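**Ticket: hot water runs out after 5 minutes, Brindach unit, kitchen and bathroom**

Status: open
Opened: 2026-04-24
Site: Lukuvcombe, ground floor flat

**What happens**

The hot water starts normally, then goes cold after 5 minutes. It is the same in the kitchen and in the shower. If I close the tap and wait, the hot water comes back, but for a shorter time. The display on the Brindach unit shows code 52 when the water goes cold. The code disappears by itself when I open the tap again.

The unit was installed by Yeoh Plumbing together with the new kitchen. Before this month I had no problem with it. I have read the manual twice and code 52 is only described as "flow or temperature reading outside range", so I don't know which of the two it is.

**What I tried already**

1. Turned the unit off at the wall, waited, turned it on again. No change.
2. Checked the set temperature. It is 50 degrees, the same as always.
3. Cleaned the small filter on the cold water inlet. There was a little sand in it. After cleaning, the pressure was better but the water still went cold.
4. Tried with only one tap open, then with two. With two taps open the code comes sooner.
5. Asked the neighbour upstairs. They have a different brand and their hot water is fine, so I think the supply to the building is good.

**Reply from Brindach support**

They asked me to open the service menu and read the flow sensor value while the tap is running. The value jumps up and down even when I don't touch the tap. They said a jumping value can be a dirty sensor, a loose plug, or a pressure valve which is not holding. They also asked where the pipes go and how far is the kitchen tap from the unit. 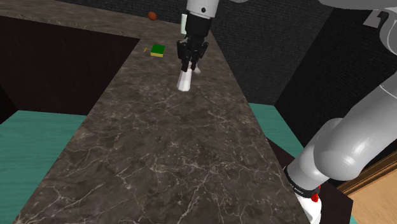
The unit is in the laundry cupboard, on the other side of the kitchen wall, and the Orkow pressure valve is mounted directly below it. From there the hot pipe goes behind the kitchen units. I can't give the exact length of pipe, but the counter is a long one in dark brown stone with pale veins, and at the far end it turns left into an L. The stone was glued down after the pipes were connected, so please don't plan any work which needs to lift it. All joints I know of can be reached from the cupboard.

**Second round of tests**

I switched off the power and pushed the flow sensor plug in firmly. It was not loose, as far as I could feel. There was some white scale on the metal part next to it. I wiped off what I could reach, but I did not open the sensor body – the manual says this must be done by a licensed person.

After this the hot water lasted a bit longer, and then code 52 came back. The sensor value still jumps, only less than before.

The hour counter in the service menu shows a little over 4,000. I don't know if this is a lot for this model.

**Questions**

- Can the flow sensor be replaced separately, or only with the whole inlet block?
- If the Orkow valve is the cause, is it covered by your warranty or must I write to Orkow?
- Is it safe to keep using the unit until the visit? I have stopped using it for showers, but I still wash dishes with it.

**Next step**

Yeoh Plumbing offered a visit in the first week of May. They want to know from Brindach which parts to bring, so please confirm before then. I can be home on any morning. The key for the laundry cupboard is with me and not in the key box.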